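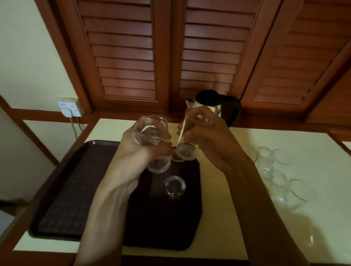
Subject: Cloudy glasses and gritty film on top rack, Falcão dishwasher
Opened by: Mohcine Metwally
Status: Closed by customer

Hi again, it's me with the dishwasher. The reply I got in April asked me to keep notes as I tried things, so I'm pasting them all in here and you can file them however you like.

The problem: everything on the top rack comes out with a white film, and the tumblers are the worst. If I run a finger down one I can feel it, sort of chalky. Plates on the bottom rack look fine. The machine shows no error code and it drains normally. We moved in with it already installed, so I have no idea how the last people treated it.

First try. Cleaned the filter. It was disgusting (I'll spare you), and I was sure that was the whole story. Ran a normal cycle with the same load. Film still there, maybe a little less grit.

Second try. Switched from powder to the Skonasum tablets your chat person suggested. No difference that I could see, and one tablet was still half stuck in the door when I opened it! That made me wonder if the little door was being blocked, and sure enough, my big cutting board was leaning right on it. Moved the board. Tablet dissolved fine after that, glasses still cloudy.

Third try. Vinegar test. I soaked one cloudy glass in plain white vinegar for 5 minutes and it came out clear, so it's mineral buildup and the glass itself isn't etched. Big relief — those were a wedding present.

After that I finally looked at the salt setting. The manual says to set water hardness from the menu, and mine was on the lowest one. Our water here in Nistness is very hard, my kettle can tell you all about it. I bumped it up to 3, filled the salt, and topped off the rinse aid, which was bone dry. Had to hold the start button longer than the manual says to get into the menu, by the way. You might want to fix that page.

Ran it empty once with the Ladinix descaler, then a normal load.

Jun 3, 2020 update: much better. Four loads in and the tumblers look good, with a few faint spots on the tall ones. I also pulled the upper spray arm and found 2 of the holes plugged with what looked like bits of label. Poked them out with a toothpick and it spins freely now.

Two questions before you close this. Is it okay to leave the rinse aid on the highest setting, or will that give me streaks later? And does the salt light come on by itself when it's low, or do I need to check? Mine has never lit up, even when the tank was empty, so I suspect the light is dead.

I'm marking it closed from my end, but please still answer those if you can. Thanks for being patient with all my messages!

Mohcine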